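Cabbage storage, June notes

I changed how I store cabbage in the spring and have kept at it long enough to write the method down. The old method was to put whole heads straight into the crisper drawer and peel off whatever had gone limp before cooking. By the third week I was peeling four leaves from every head, and the drawer smelled of it.

The current method is one head per zip-top bag. Small round heads only. The big flat ones I buy for stuffing don't fit and get wrapped in a towel.

Procedure:

1. Leave the outer leaves on unless they are torn or slimy. Trim the stem flush so it can't poke through the plastic.
2. Do not wash. If the head came home damp, stand it stem up on a rack until the surface is dry.
3. Put the head in stem first and slide it to the bottom corner.
4. Press the air out from the bottom of the bag toward the opening, then close the zipper.
5. Write the purchase week on masking tape and stick it on the bag.

Heads waiting their turn stay in a plastic basket on the counter, and I work from there.
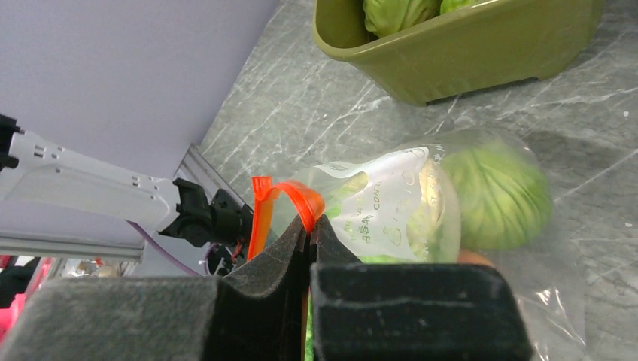

Step 4 takes the most practice. A round head holds the two sides of the bag apart, so the track near the head tends to pop open behind your fingers. Start at the far end, keep the closed part pinched, and work back. If it still won't hold, the head is too large for the bag. Forcing it splits the side seam.

I weighed one of the larger heads going in, 2790 grams, wrapped in the towel as described. After 26 days it had lost 32 grams and needed one leaf removed. I have no matching figure for a bagged head. Bindu Hegde, who gardens in Etivthorpe and grows far more cabbage than I do, thinks the bag should be left open a finger's width. She may be right for heads straight from the ground. Mine come from the store and are drier to begin with.

Bags get rinsed, turned inside out over a bottle and reused until the zipper gives up. Cut heads go in a separate bag, cut side down on a folded paper towel, and are used first.

Red cabbage I haven't tried yet.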